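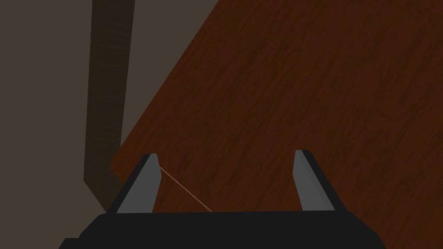
시뮬레이터 속 손목 카메라 시점. 그리퍼 활짝 벌린 상태, 손가락 사이엔 아무것도 안 잡혀 있음. 왼쪽 손가락 근처에 비스듬히 지나가는 아주 가는 주황빛 선, 보이시나요? 오늘 타래의 주인공입니다 🧵

1/
요즘 퇴근하고 혼자 만지는 시뮬레이션 프로젝트 Fliria에서 드디어 괴상한 버그를 하나 잡았어요!! 너무 신나서 까먹기 전에 써둡니다. 로봇팔로 탁자 위 물건 집는 흔한 과제인데, 빈손인 로봇이 자꾸 "잡았다!"고 우기는 문제였어요.

2/
증상부터. 그리퍼가 탁자 위로 내려가다가 한참 높은 데서 갑자기 손을 다문 걸로 처리하고, 그대로 들어올리고, 성공 판정을 받고, 아무것도 없는 손으로 상자 쪽에 가서 정성껏 내려놓습니다. 로그만 보면 완벽한 에피소드예요. 성공률 그래프가 너무 예뻐서 처음엔 좋아했어요 ㅋㅋㅋ

3/
이상하다고 느낀 건 목요일 밤. 에피소드 100개를 돌리고 그중 몇 개를 영상으로 넘겨보는데 물건이 처음 자리에 그대로 있는 거예요. 로봇은 떠났는데 물건은 안 떠남. 그래서 그날은 잠을 포기했습니다.

4/
첫 번째 용의자는 마찰계수. 손가락 마찰을 올려도 내려도 똑같았어요. 두 번째는 물리 스텝 크기. 반으로 줄였더니 느려지기만 하고 또 똑같음. 여기까지 두 시간 썼습니다. 아까운 두 시간...

5/
그다음에 손목 시점 화면을 한 장씩 넘겨봤는데, 거기서 그 선이 눈에 들어왔어요. 나뭇결이랑 색이 비슷해서 진짜 안 보여요. 저도 처음엔 탁자 무늬인 줄 알았다니까요. 그런데 탁자를 숨기고 렌더링해도 선은 남아 있더라고요!!

6/
정체는 제가 예전에 넣어둔 디버그용 레이였습니다. 손가락 사이에 물체가 있는지 보려고 쏘는 가상의 선이요. 화면에 그려지는 건 괜찮은데, 문제는 이 레이가 탁자 상판까지 "물체"로 세고 있었다는 거. 충돌 그룹 마스크를 한 칸 잘못 적었더라고요. 네, 제 손으로요.

7/
그러니까 그리퍼가 탁자 쪽으로 내려오면서 상판이 레이 길이 안에 들어오는 순간 → 감지 true → 파지 성공 플래그 → 손가락 명령 생략 → 들어올리기. 실제로는 손을 다물지도 않았는데 말이죠. 벌어진 채로 당당하게 돌아다닌 이유가 이거였어요. 알고 나니까 속이 다 시원!!

8/
고친 내용 적어둘게요.
레이 마스크에서 탁자 그룹 제외.
파지 성공 조건에 양쪽 손가락 접촉력을 같이 확인.
들어올린 다음 물체 높이를 한 번 더 확인.
디버그 선은 기본값 꺼짐, 켜면 눈 아픈 형광색으로.

9/
마지막 항목 별거 아닌 것 같죠? 저는 이게 제일 마음에 들어요. 디버그 표시는 못생길수록 좋습니다. 예쁜 주황색 고른 과거의 나, 반성해라.

10/
고치고 나서 같은 시드로 에피소드 50개 다시 돌렸더니 이번엔 실패가 실패로 찍힙니다. 성공률은 뚝 떨어졌는데 기분은 최고예요 ㅋㅋ 빈손 성공 판정은 하나도 안 나왔고, 남은 실패는 대부분 접근 각도 문제 같아요. 이건 진짜로 풀어볼 만한 문제라 벌써 두근두근합니다.

11/
좀 무서웠던 부분도 써둘게요. 이 판정 코드를 실물 팔에도 거의 그대로 옮길 생각이었거든요. 실물에서 빈손을 "잡았다"로 믿으면 그냥 헛짓으로 끝날 수도 있지만, 반대로 쥐고 있는데 놓쳤다고 판단해서 다시 내려찍는 경우는 상상도 하기 싫어요. 손가락이든 탁자든 뭔가 상합니다.

12/
그래서 실물로 옮기기 전 점검에 "물체를 아예 치운 탁자에서 돌려보기"를 넣었어요. 아무것도 없는데 성공이 뜨면 거기서 중단. 3분이면 끝나는 테스트인데 왜 이걸 이제야 했을까요. 다들 꼭 해보세요, 생각보다 재밌는 게 나옵니다!

13/
그리고 이미 모아둔 데이터 2,000 에피소드... 네, 판정이 다 오염됐어요. 다행히 물체 위치를 전부 저장해둬서 다시 시뮬레이션하지 않고 라벨만 새로 매기는 중입니다. 로그는 넉넉하게 남깁시다. 디스크는 싸고 제 주말은 비싸요.

14/
질문 미리 답: 접촉력 기준값은 아직 손으로 맞추고 있어요. 가벼운 물체에서 자꾸 놓친 걸로 나와서 질량별로 다르게 줄지 고민 중. 비슷한 거 해보신 분 있으면 답글로 알려주세요, 진짜 환영합니다 🙌

15/
라벨 다시 매기는 스크립트는 주말에 정리해서 올릴게요. 지금은 변수 이름이 aaa, aaa2, aaa_진짜 이런 상태라 차마 못 보여드림...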